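Film room notebook, Thursday, 7:40 a.m.

Coffee is terrible, the projector is warm, so let's go. I promised Colette I'd write up the pass protection charting before lunch, and if I don't do it now it'll slide to next week like last time.

We finished tagging the Jidholm game last night. 161 pass snaps across the three matches we've charted, which is finally enough to say something (I think!). The left side is holding up fine on straight rushes. Where it goes wrong is the twist - the tackle and guard both chase the first man inside and the looper walks in clean. Évan tagged these as losses for the guard. I'd give most of them to the tackle, who is turning his shoulders way too early. We argued for a good while and ended up adding a "shared" tag, so please use it, and please don't use it for everything.

Tatsuya wants the clock to start at the snap and stop when the passer gets moved off his spot. Fine by me, but on shotgun snaps the ball is in the air long enough to mess with the short ones, and the Ekby tape is shot from so low that I'm guessing at the snap half the time. I re-timed 10 plays from that match without looking at my first numbers and two came out badly different. So the Ekby times stay in pencil for now. 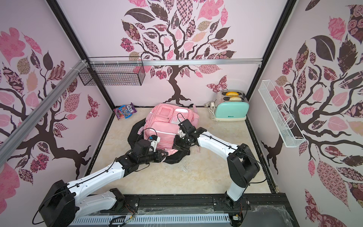
The other thing is the running back. Josiane pointed out that when he stays in to help, he nearly always checks right first, even with the overload coming from the left. I went back through the Marchal game and she's right, it's plain as day once you look for it. Any decent coordinator will have it by halftime.

To do: split the twists by down, ask Gaëtan if the coaches call the slide or leave it to the center, and rename the clips. There are 354 of them in the shared folder and half are called "new clip." Évan, I'm looking at you! Ramora tape comes in tonight and I'd like to start it with clean tags.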